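Checking your camera views before you trust a policy

Most write-ups on training manipulation policies spend a page on the network and a line on the cameras. We think that is the wrong way round. If the views disagree, or one of them is half white from a lamp, no amount of tuning will fix it, and the loss curve won't tell you either. This page covers the checks we run on a two-arm tabletop cell before anybody is allowed to say "it's learning".

You will need recorded episodes from each camera, the joint logs that go with them, and a viewer that can show several streams against one clock. We use Wisar for playback. Any viewer will do if it shows you the raw timestamps and doesn't quietly smooth them. 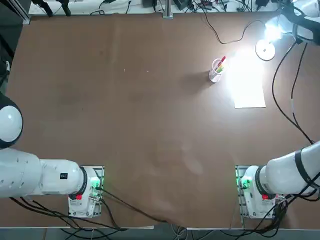 Tzavaras

Step 1. Look at the light first

Open the head view and turn off automatic contrast. If there's a desk lamp on the table, find where the bright patch falls and look at the pixel values inside it. White paper under a lamp is a good test, as the sheet and the table around it can both drift towards the top of the range. Once they clip, the edge your segmentation relies on has gone.

The usual advice is to add brightness augmentation and carry on. I have my doubts. Augmentation can darken a clipped patch but it can't put detail back. Lower the exposure, fix it by hand, and record again.

Step 2. Check left and right

This sounds too silly to write down. It has still cost us more days than any bug in the planner. From the head, the robot's left arm is on the left. From a fixed camera looking back across the table, it comes out on the right. Somebody then writes a label file from the second view and swaps the pair.

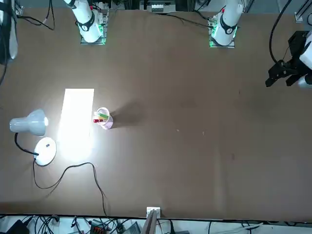
Don't settle it by eye. Send a small wrist rotation to one arm, play all the streams together, and write down which side moves in each. Store the answer in the camera's config file and never in the file name. Skemidach has an option that claims to detect this for you. It got ours right most of the time, which for a setting like this is no use at all.

Step 3. Line up the clocks

Pick an episode where a gripper closes on something soft. Find the closing command in the joint log, then the first image where the fingers have stopped. Soft things squash, so the fingers stop later than they would on a rigid part, and a lazy script will read the difference as camera lag.

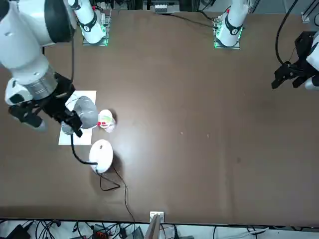

Asitari Manipulation Software Team

Repeat with a rigid object and compare. On our last set of 195 episodes, 14 had an offset that changed part way through, and the average hid every one of them. Plot the offset per episode. If a tool only gives you a mean, assume it's hiding something.

Step 4. Give the wrist view its own check

Wrist cameras get praised for being close to the work. They also see plenty you never meant to teach: cables, hubs, the table edge, the floor. Mask out the background in a copy of the data and run the grasp predictor again. If the score barely drops, good. If it collapses, your model has been reading the shelf.
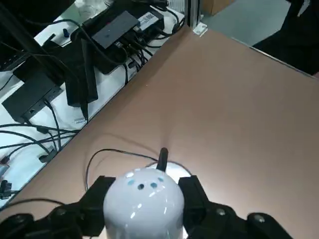 Wrist view with a white domed object between the fingers; table edge and cabled shelf behind.

Run the mask test on held-out episodes only, and keep the masked copy out of the training folder. Log the result beside the offsets from Step 3 so the next person can find both.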